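Blog > Work Stuff > Getting my two weeks' notice right (on the third try)

So I quit my job on a Tuesday. Well, I tried to quit my job on a Tuesday, and it took until the following week for anyone to agree that I had, and the whole holdup was my resignation letter. A few of you asked in the comments how it went, so I'm writing it up while I'm still a little annoyed.

Quick background if you're new here. I spent 8 years at Danbridge, mostly in the purchasing office, and before that a short stretch at Stinetti that I don't talk about much. I liked Danbridge! I liked my desk by the window and I liked most of the people. But an offer came along from Rondine with better hours and a commute I could do half asleep, and I said yes over the phone before I had even hung my coat up.

Then I sat down to write the letter and totally froze. The last time I resigned from anywhere I did it out loud, in a parking lot, and my boss said "okay, good luck," and that was that. Danbridge has a handbook, and the handbook has a page on leaving, and the page on leaving says "written notice" without one word on what the written notice should say.

My first draft was 2681 characters long. I know this because I pasted it into one of those counters to see how bad it was (bad). It had a paragraph about how much I'd grown. It had a paragraph about the vending machine, which I thought was funny at eleven at night and which I am so glad never left my laptop. It had a long bit about why I was going, including the hours and the raise that kept getting pushed to next quarter, and by the time I got to the end I had forgotten to put in the date of my last day.

I slept on it and wrote draft two, and this time I went way too far the other way. It said "Please accept this as my notice. Thank you for everything." I sent that one. I was proud of it, even. HR wrote back the same afternoon and said they couldn't process it, since it didn't have a last working day, my job title or my employee number, and was it a resignation or a request for leave? A request for leave! I read it again and okay, fine, I could sort of see it.
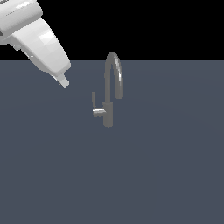 Draft three is the one that went through, and it's so plain I almost feel silly posting it. I've changed the bits in brackets:

Dear [manager],

Please accept this letter as formal notice of my resignation from my position as [job title] at [company]. My last working day will be [day and date].

I am happy to help hand over my current work before I leave, including [one or two real things].

Thank you for the time I have spent here.

[name]
[employee number]

It comes to 71 words once it's filled in for me, and I think the only sentence in it I'd fight for is the one with the last working day. Write out the day of the week and the date together. I had counted my two weeks from the day I sent draft two, HR counted from the day they got draft three, and those are different days with a weekend stuck between them. We went back and forth over that for longer than I'd like to admit, and in the end I gave in and pushed my start at Rondine by two days, and they were very nice about it.

On the question of reasons — you don't have to give one. I really thought you did. I had a whole speech ready about the raise, and my sister said save it for the exit interview, and then the exit interview was a web form with a drop-down menu, so I picked "other opportunity" and got on with my lunch.

A couple of other things I'd do differently. I'd tell my manager face to face first and hand over the letter after. I emailed it cold, she opened it between two meetings, and she was hurt, and I don't blame her. We had a proper coffee later in the week and it was fine, but I could have just had the coffee first.

I'd also save my own copy somewhere that isn't a work computer. My access was shut off at noon on my last day, when I'd been planning on the afternoon, and I had to ask for my own letter back from HR. They sent it as a scan of a printout, slightly crooked. And ask about your unused vacation in writing before you go! I had some left over, and it did get paid out, but it landed in a separate check $125 short of what I'd worked out on the back of an envelope. Taxes, they said. Probably right. I'd still like to see the math.

Somebody asked last time if it's rude to use a template for this. I used to think so. I went looking for one after draft two bombed, and the one I ended up stealing from was an old letter a friend wrote when she left Seo. It had no personality whatsoever and it worked the first time she sent it. If you want to be warm, there's the goodbye email, and you can put the vending machine in that. I did, in the end, and got a bunch of replies, mostly from people I had never once spoken to.

I start at Rondine next week. I've already been sent a form asking for proof of my previous employment, with dates, on letterhead, so guess who gets to write to Danbridge HR again. I'll let you know how many drafts that one takes.

Get new posts by email. Enter your address to subscribe. You can unsubscribe at any time.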